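Open Day

The bus let them off at the wrong end of the industrial estate, so they walked. Samuele Vitale had his good shoes on and his granddaughter's hand in his, and he kept to the gravel side where the puddles were smaller. Liveo was the last building before the rail line. Someone had tied two balloons to the downpipe.

"Is this where you worked?" Tess asked.

"No. I worked at D'Amico, across the road. It's flats now."

Inside the door a young woman gave them stickers for their names and asked whether they were trade or family.

"Family of who?" he said.

"Of anyone. It just means you don't want a brochure."

He took a brochure anyway. There were urns of tea at the back, and a plate of lamingtons that had already been gone over by the early crowd. The man doing the talks was called Niresen. He wore a grey jumper with the sleeves pushed up, and he spoke quietly, so that people had to come in close and hush their kids. He said the arm had come second-hand and that they'd had 3000 hours out of it since. He said what they were showing today was picking, which meant taking one thing out of a bin when the thing was never in the same spot twice.

Samuele had done picking for 14 years. At D'Amico it was fittings, brass mostly, from the tubs on the left to the trays on the right. On a good shift you stopped seeing your hands. He didn't say any of this to Tess, who was trying to get her sticker to stay on her coat.

"Who wants to choose where it goes?" Niresen asked.

A boy in a hockey top got there first. He set a container down in the bin and stepped back behind the tape. The arm came over, stopped, seemed to think about it, and went down. It closed on air. It went up again and came down a little to the side, and this time it lifted the thing and put it back where it had been. People clapped. The boy looked around at his mother.

"Why did it miss?" said Tess, quite loudly.

Niresen turned to find her. "It had a bad guess about where the edge was. So it had another guess."

"Does it get in trouble?"

"No. I do."

That got a laugh. Samuele laughed too, and then found he was thinking of Silau, the foreman on the late shift, who used to stand behind you with a clipboard and breathe through his nose. Silau would have hated this. He'd have wanted to know what it was paid.

They had a turn in the end. Tess was too short to reach over, so Niresen held the container and she told him where. She had him move it back and forth until the man behind them coughed.

"In the corner," she said. "Right in the corner, where it's hard."

"That's a mean one."

"Pop says corners are the worst."

Niresen looked at Samuele then, and at his hands, which were folded over the brochure. "You've done it?"

"A while ago. You'd get your knuckles on the side of the tub. Best to come down straight and not be in a rush."

"We worked that out eventually," Niresen said. "Took us eight weeks."

"You should have come across the road."

"I should have."

He put the container down where she'd said and walked back to his stool. The talking had stopped. Samuele lifted Tess up under the arms so she could see over, though she was nearly too heavy for it now and his back would let him know about it later. The arm swung over and started down, slower than before. He could feel her holding her breath. Without meaning to, he was holding his as well.

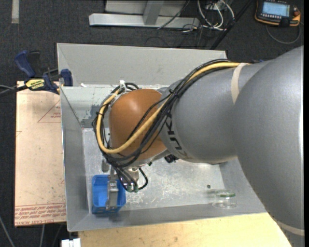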